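Nambridge Home Office list
Subject: Re: [nambridge-desks] Do I really need a monitor arm?
Wednesday, April 7, 2021

On the list, a member wrote:

> I've had the Stirkora arm for 2 months now and I can't recommend it
> enough. You get the whole desk back. Anybody still using the stand that
> came in the box is throwing away a third of their work surface. It also
> fixed my neck, and the glare from the window is gone. Clamp it on the
> back edge and you're done in ten minutes. I'd say everyone here should
> just get one.

I'm glad your neck is better, but I don't buy most of this.

A third of the work surface? I'd like to know whose desk that was measured on. The base on mine is a flat, squarish plate. It takes up a patch toward the back where I never put anything except mail I'm avoiding. I took a good look this week to see what I was supposedly missing, and there was plenty of bare wood in front of the stand. More than I use, to be frank.
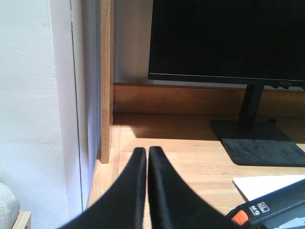

Then there's "clamp it on the back edge." Which back edge? Mine is the old Grarnitz desk, the one with side panels and a raised ledge running along the back. I put a ruler to the spot where the clamp would go and the ledge is in the way, and the instructions I found for the arm want a plain tabletop with an open edge. So I'd be drilling a hole through a desk I like. No thanks. Several of you bought this same desk when the Navarro store closed out its stock, so please check before you order anything.

As for glare, how does an arm fix that? The sun comes in where it comes in. In the afternoon my monitor throws a big shadow right across the wood behind and beside the base, and the front of the desk is bright. Put the same screen on an arm and you get the same shadow in a slightly different place. What helped me in February was turning the desk a little and pulling the blind down halfway. Cost: zero.

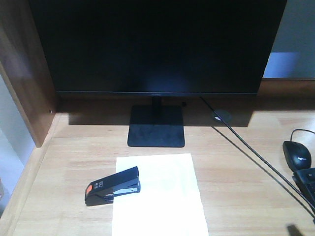

The desk with paper, stapler and mouse on it, monitor on its original stand.

Two things I will grant you. The stand doesn't go up or down, so if you're tall you'll be stacking books under it. And the base plate shows dust like nothing else I own. I wipe it and it looks the same the next day. I don't consider that worth the price of an arm, but your patience may vary.

Somebody also asked how deep a desk has to be before the stand stops being a nuisance. I haven't seen a number I trust. The archive for this list has around 3,000 messages in it and I searched for "depth" and got 63 hits, most of them about drawers. If anyone has used both setups on the same desk for longer than a couple of months, I'd like to hear from you, especially if you went back to the stand.

Still open from my side: has anyone gotten a clamp onto a desk with a back ledge without cutting or drilling? I mean done it yourself, not seen it in a video.

--
To leave the list, send a blank message with "unsubscribe" in the subject line.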